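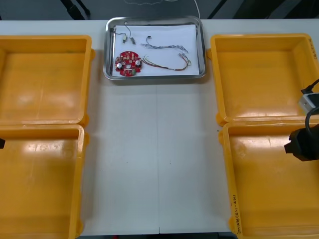

Yellow trays and the shallow stainless one on a white work table

Flalarau Stacking Trays – Yellow, Rectangular

Price: $22 each, or $33 for the shallow stainless tray

We stock these because customers kept asking for them, and we'd sooner sell you the right number than a pallet. Please read the notes below before you order. A fair bit of what gets claimed for trays in this trade doesn't hold up.

What the maker says

Flalarau calls the tray "virtually indestructible" and "suited to every kitchen, workshop and potting shed". We have had ours in the back room for three years. They haven't cracked. They have scuffed, and the scuffs catch flour and fine soil, so plan on using a brush. As for every potting shed, it depends how wide your bench is. Measure it.

The brochure also says the colour "improves sorting accuracy". We asked for the study and were sent another copy of the brochure. Yellow is easy to spot on a dark shelf, and that's as far as we'd go.

Food use

The maker lists the plastic as suitable for dry goods and washed produce. We wouldn't put anything straight off the stove in it, whatever the temperature chart says. Oil and tomato will stain. Turmeric will stain permanently, and no paste, powder or miracle sponge we've tried has shifted it. For marinades use the stainless tray, or a bowl you already own.

Dishwashers

The label says dishwasher safe. One of our test trays came out of a commercial machine with a slight twist and now rocks on a flat bench. The other three were fine. Hand wash if you can be bothered – warm water, ordinary detergent, stand them on end to dry.

Labelling

Permanent marker takes well on the rim and mostly comes off with methylated spirits, though a faint grey shadow can stay behind. Stick-on labels lift in the cool room within a fortnight. Goten sells a clip-on label holder as an accessory for these trays. It falls off when you stack them, so we've stopped carrying it.

How they compare

The Brukov tray is cheaper and thinner, and it bows when you fill it with potatoes. The Yan tray is very good and costs nearly double, and for most home kitchens we can't see where the extra money goes. If you run a busy café you may feel differently.

Lids

Sold separately, and overpriced in our view. They sit on top and do not seal. The maker's "freshness lid" wording was on the old packaging and has been dropped from the new one. A clean tea towel keeps the flies off just as well.

Ordering

Sold singly, with a carton of 4 at $80. Yellow only. The blue has been "coming in August" for some time now and we are not taking pre-orders for it.

Returns accepted within 22 days if unused. Marker on the rim counts as used.

Page last updated May 14, 2020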